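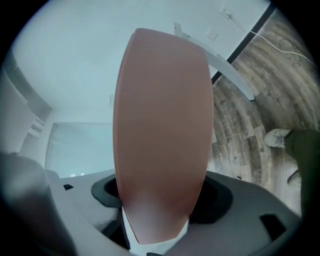 The cheaper gripper is always the better gripper until you have held it for an afternoon, wrote Bautista underneath my last column, and I have been turning that sentence over ever since, mostly while doing the washing up. I had argued, you may remember, that hand-held grippers had become so alike that one might as well buy on price and spend the savings on something useful. I should like to take a good half of that back.

We have had two makes in since November, the Orkent and the Wonance, and I went into the comparison in a rather lofty frame of mind. I had the data sheets. I had a table of opening widths and closing forces, and the Wonance came out ahead on nearly every line of it, which pleased me no end. What the table didn't have was a column for wrists. Put a pair of anything in somebody's hands and ask for the same small job again and again, and by the nineteenth go – I do mean 19, I was keeping the tally that Thursday – you learn far more from the set of their shoulders than from anything the maker has printed.

The Orkent is the duller tool, and it closes a little slowly for my taste. But it sits where your hand already wants to be, and people forget they are holding it, and that seems to me the highest praise you can give to a thing meant to stand in for a robot's hand. If the person is fighting the tool, the fight goes into the recordings along with everything else, and a robot will learn it quite as faithfully as it learns the task.

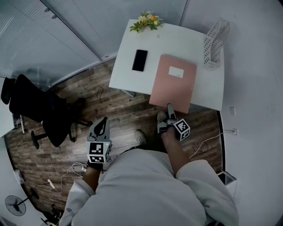 One in each hand, markers fitted, at the white desk.

I know the answer some of you will give, that with enough recordings it all comes out in the wash. We have 3417 of them now and I used to believe that too. I would swap the lot for 2000 made by people who were comfortable, and I'd throw in the Nivby controller as well, lovely as its little dial is.

So my plea is a modest one. Before you order 5 of anything, borrow a pair and use them until you are thoroughly bored, then pass them to someone with smaller hands than yours and watch what happens.

Comments (3)

gantry_goat
Agree on wrists. Our Wonance pair lives in a drawer now.

Plumline
What about left-handers? The Orkent trigger felt odd to me for a good week, though I did get used to it.

teatime_torque
Please do cameras next!

Home | Columns | Reviews | Archive | Contact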